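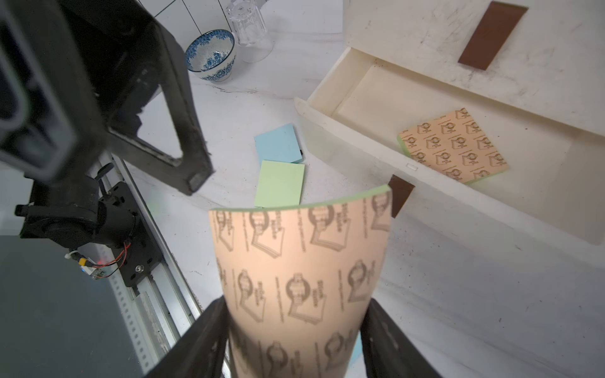

4. Fame at the Door: What Voters Did with a Famous Name

4.1 Recognition came first, and it faded fast

We expected name recognition to matter in the Avelville mayoral race. We did not expect it to be this lively a thing to study! Of the 807 residents who answered our mail survey, a large majority could name the former rower on the ballot before they could name her party, and many added a race, a medal or a half-remembered TV interview in the margins without being asked. Those margin notes became one of the richest sources in the project, and we return to them in Section 5.

The second wave of the survey went out in May, after the candidate forums. By then the margin notes had changed. People still wrote about rowing, but now they also wrote about bus routes, the library's hours and the long fight over parking behind the old market. Fame had opened the conversation, and local issues had moved in and taken over a good part of it. Kavanagh's earlier work on council races in Gakuline found a similar shift, though over a longer campaign and with a candidate who was known mostly for coaching.
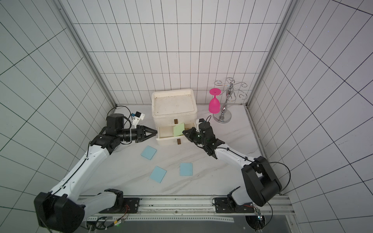
Figure 4. Two robot arms over a white, gray-veined tabletop, grippers facing each other across a gap.

4.2 Talking to canvassers

To see how the shift took place, we interviewed 13 canvassers from both campaigns. Their accounts are a pleasure to read, full of dogs, porch steps and doors that opened on the third knock. Most described a short opening exchange in which the voter brought up the candidate's sports career, followed by a quick turn to something close to home. One canvasser called this "getting the autograph part over with." Another kept a written list of the first question asked at each door and was kind enough to let us copy it.

The list deserves a closer look. Early in the campaign, the most common first question was whether the candidate was really the person from television. Later it was whether she had ever run anything — a budget, an office, a staff. Canvassers for the opposing campaign heard that second question too, usually in the form of a complaint.
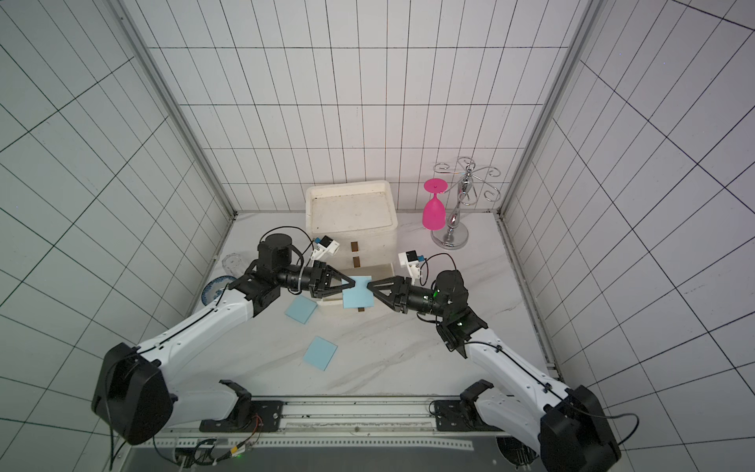 Two of the canvassers had worked for athletes in other towns, and both warned us against reading too much into friendly doors. Voters who love the sport, they said, will happily talk for ten minutes and then vote for the other side. Our survey supports this in part. Respondents who wrote warmly about the rowing career were more likely to attend a forum, but they were only slightly more likely to say they had made up their minds.

4.3 The forums

Four public forums were held, and we attended all of them. Robichaud coded the questions from the floor by topic and by whether they mentioned sport.

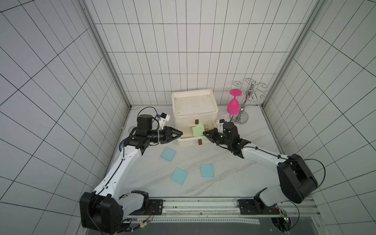

Sport came up most at the first forum, a packed Wednesday night with people standing along the back wall, and least at the last one, where the water rates took up nearly the whole hour. We found this drop exciting, and it held up when a second coder worked through the same recordings. The one exception was a long exchange on funding for the public boathouse, which we coded under both headings.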